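Operations > Equipment Planning > Interviews

Two arms, one budget line: planning a bench cell at Bultholm

2020-08-12
4 comments | 30 shares

The equipment planner for the Bultholm site of Stimora, a packer of seasonal decorations, starts every purchase request with a sheet of paper split into two columns. The left column is for items that appear on the vendor's quote. The right column is for everything else, and the planner says it is usually the longer one.

"People budget for arms," the planner said. "Then they find out that the arms need a rail, a base plate, duct for the wiring, panels on the sides and a place to put the controller boards. None of that is expensive alone. Together it was 30 percent of our first cell."

Stimora began planning the cell in January. The task was defined before any hardware was priced: pick up soft trim such as bows and ribbon, move it to or from a tray, and handle a small decorated tree without crushing it. Both arms had to reach the tray, and at least one had to reach the back wall.

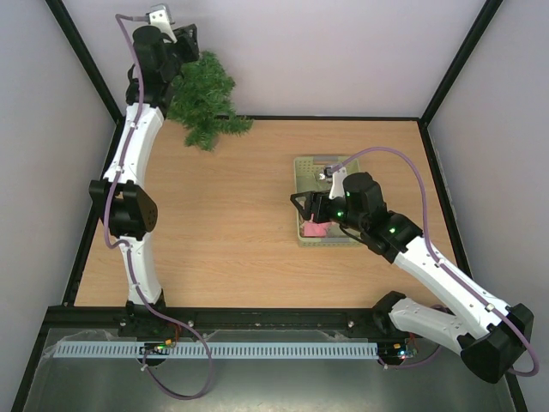

Reach was the first figure the planner asked vendors to confirm in writing. "A data sheet gives you the arm at full stretch. You don't want to work at full stretch. We drew the table at full size on cardboard, marked the base positions and threw out two quotes on that basis."

The shortlist came down to a packaged cell from Flallov and a set of parts to be assembled in house. The packaged cell included installation and a service visit. The parts option cost less but needed labor, which the site had to charge against its own maintenance hours. Stimora chose the parts.

"I would not call it the cheap option," the planner said. "It moved the cost from the capital line to the labor line. If your labor line is already full, buy the package."

Cable routing was priced separately. Each arm carries its own cable along the links, held with clips, and it needs slack at the joints. The planner treats cable as a consumable and orders spares with the first shipment - a practice taken from the firm's older conveyor lines, where a missing cable once held up a shift. 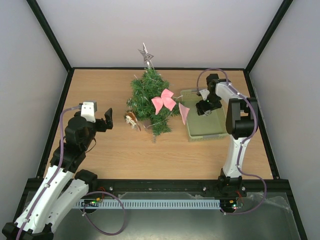

Grippers took the longest to specify. Ribbon folds and artificial needles catch on edges, so the request called for fingers that could be swapped without removing the wrist motor. The supplier, Huamán, quoted the fingers as a separate item with its own lead time. The planner now asks for that breakdown from every bidder.

Asked about payback, the planner would not give a date. "The first year is for learning what it can handle. I put it under process development, and finance agreed to review it after two quarters. If I had promised them a labor saving, I would be defending that number today."

A second cell is in the draft plan for next year. The request lists the same rail and the same tray size, so that spare parts can be shared. The open item is the enclosure. The planner would like removable side panels for easier access to the arm bases, and is waiting for a revised price.

4 comments

Related items
Reading a lead time: what the quote leaves out
Spare parts lists for small cells
Capital or maintenance? Where to book assembly hours
Conveyor replacement at Bultholm, part 2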